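Nanura tabletop sim pack, reviewed

14 comments · 37 shares

Had this on the go for 2 weeks now so a quick writeup before I forget everything. Nanura is a simulated workcell pack. You get a room, a table, an arm with a two-finger gripper, a few small things to pick up. I paid $575 for the single seat. The lab licence is $918 and I can't see what the extra gets you unless there's a few of you sharing.

Install was fine. Docs are thin – one page on grasp settings and it's out of date allready. Emailed support, got Kanokwan Boonyarit, very helpful, sorted my joint limits same day.

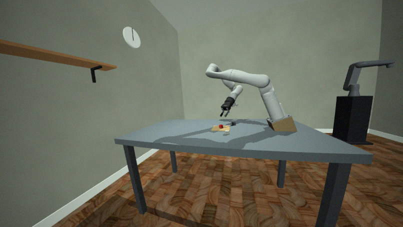
Motion is the good bit. Arm plans cleanly, no weird flips at the elbow, and you can stop it anywhere and nudge the wrist by hand. Contact is so-so. Small cubes skate a bit if you close too fast. Slow the fingers down and it behaves, mostly.

Looks wise, pretty decent. Shadows move with the arm, which I wanted for camera training. Colours are a bit grey overall. The wood floor is a lot busier than it needs to be, and swapping it out means editing a config file. Not hard, just annoying.

Loading your own objects takes some fiddling. Scale came in wrong twice before I found the units toggle (bottom of the import menu, tiny). After that no trouble.
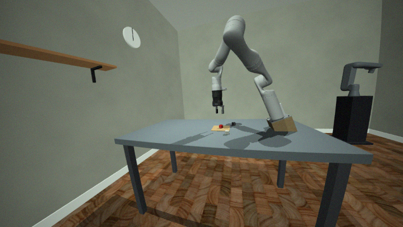
Gripper empty over the tabletop, red block on the tan board.

Compared it with Drekenitz, which Njål Torvik lent me his login for. Drekenitz has nicer menus and way more parts in the libary. Runs slower on my machine though, and you pay every year. Nanura is pay once.

Gripes: no undo in the layout editor. Crashes if you rename an object while it's running. Log files get huge, clear them out.

Would I buy again, yeah, for the motion side. If you mostly care about grasping, wait for the July update, they say contact is getting redone.

2 people found this review helpful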